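Lostia : jeu de données sur les petits objets électroniques de bureau

Dernière mise à jour : février

Rechercher dans la documentation

# Lostia

Lostia regroupe des séquences courtes consacrées à la manipulation de petits objets électroniques grand public : étuis de charge, boîtiers, petits appareils à coque arrondie, emballages. Le présent fichier décrit le contenu, les conventions d'annotation et les limites connues de la version courante.

## Contenu

- 700 séquences, réparties en 19 dossiers
- 3 catégories d'objets : `etui`, `appareil`, `emballage`
- 2 fichiers d'annotation par dossier : `objets.csv` et `poses.csv`

Les dossiers sont indépendants les uns des autres. Un même objet peut apparaître dans plusieurs dossiers sous des identifiants différents ; la table de correspondance se trouve dans `liens.csv`, à la racine.

## Catégories

`etui` : coque fermée ou ouvrable, destinée à contenir un accessoire. La forme n'entre pas dans la définition. Un étui ovoïde et un étui plat reçoivent la même étiquette ; la distinction se fait dans le champ `forme`.

`appareil` : tout objet à coque rigide présentant des fentes, des trous ou un joint apparent et qui ne s'ouvre pas à la main. En cas de doute sur la fonction, le champ `fonction` reste vide. Ne pas la déduire de la couleur ni de la taille.

`emballage` : boîte en volume, imprimée ou non. Les sachets et les notices sont exclus.

## Conventions de placement

L'objet principal est posé sur un plateau blanc, au premier plan. Les objets secondaires sont disposés derrière lui, sans alignement imposé. Un recouvrement partiel est admis si l'objet masqué reste identifiable. Les étuis brillants sont présentés fermés, avec la charnière ou le port de charge visible lorsque la forme le permet.

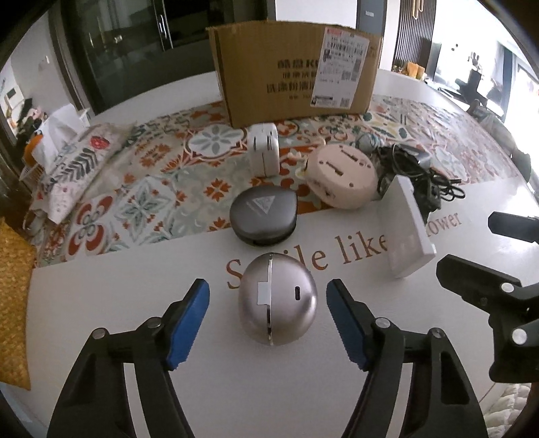

*Fig. 1. Étui ovoïde rose argenté, port de charge visible sur la moitié droite. Au second plan : étui gris foncé satiné, appareil blanc, appareil rose pâle, boîte blanche.*

Pour les surfaces à reflets, le champ `finition` prend l'une des valeurs `brillant`, `satine` ou `mat`. Il décrit la coque seule. Un logo imprimé se note dans `marquage`, avec la valeur `illisible` si le texte ne peut pas être transcrit avec certitude.

## Champs de `objets.csv`

- `id` : identifiant local au dossier
- `categorie` : voir plus haut
- `forme` : texte libre, en minuscules, sans accents
- `couleur` : couleur dominante, puis nuance éventuelle
- `finition` : voir plus haut
- `marquage` : transcription, `illisible` ou vide
- `occulte` : 0 ou 1

## Limites connues

Les couleurs claires métallisées sont annotées de façon inégale : `rose`, `argent` et `rose argent` coexistent pour des teintes voisines. L'harmonisation est prévue dans la branche `sisero`.

Les boîtes blanches sur plateau blanc produisent des contours peu fiables. Leurs masques ont été repris à la main par Bianca Dinu, sauf dans le dossier `yazzie`, qui conserve les masques d'origine.

## Maintenance

Responsable des annotations : Nhung Trương, Clateton. Indiquer dans tout signalement le nom du dossier, l'identifiant local et le champ concerné.

Ce site utilise des cookies pour mesurer sa fréquentation. Accepter | Refuser | Paramétrer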